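### 3.2 Materiales y tarea de clasificación

La tarea Vungate parte de un objeto humilde y, a nuestro juicio, fascinante: el organizador de plástico translúcido con compartimentos. De los 585 ensayos del corpus Rilar, 89 empiezan con la caja apartada sobre la mesa blanca.
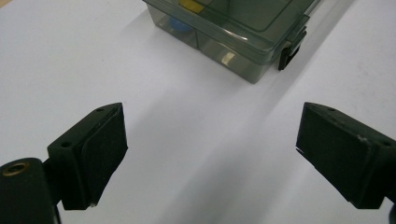

Esa distancia inicial obliga a decidir pronto dónde trabajar, y ahí aparecen ya estrategias muy distintas.

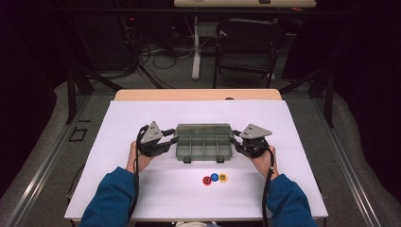
**Figura 4.** Organizador con la tapa cerrada y tres tapones: rojo, azul y amarillo.

Los tapones son pequeños y redondos, y el color basta para distinguirlos. ¡Un criterio sencillísimo que da muchísimo juego! Abrir la caja exige, además, soltar dos cierres frontales.

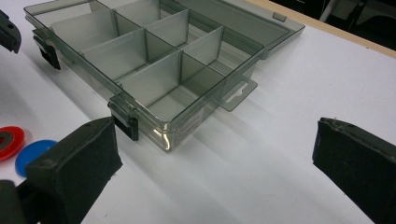
**Figura 5.** Caja abierta, con la tapa plegada hacia atrás.

Los tabiques finos dejan pasar la luz y permiten reconocer las celdas desde casi cualquier ángulo.
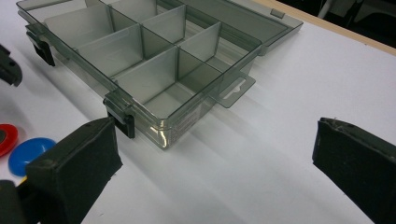 Por eso anotamos cada celda según su fila y su cercanía a los cierres, con un esquema que amplía el de Sauerland.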